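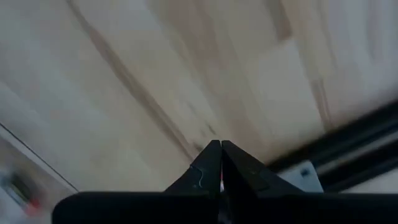 What makes a gripper let go of something it was told to hold? Most often it's a lost signal, and the arm simply carries on as if nothing has happened.

I learnt that at Grornley, where I'd gone in July to write a cheerful piece about small workshop robots (I do like them, I can't help it). Shayne Pearce had the arm going to and fro over the bench, with a pale wooden top under it and black fingers nearly shut. Then on run 46 it dropped a steel pin, swung back quite happily and went looking for the next one!

Shayne hit the stop button. The arm took its time about it, too, and that bothered him far more than the pin did.

We spent the afternoon on it. He swapped the fingers first, which did nothing, then the cable, and the log came up with fault 223, which the Pirniteck handbook lists as "grip state unknown". Lovely. Lindsay Mahuika drove over from Hinds with a spare lead and found two bent contacts in the wrist plug. Every time the arm turned hard, the grip reading vanished, and the program had been written to read a missing answer as a yes.

So the plug got changed and so did the program. No answer now means stop. The slow stop turned out to be a setting left over from the old Seser controller, and Shayne is still cross about that one. I stood well back for the last three runs.

Search this site Search Go

Comments

Tess B: We had the same fault code and blamed the fingers for a week. Checking the plug tonight.

oldlathe: Who signs off a missing reading as a yes?

Marnie: More workshop pieces please!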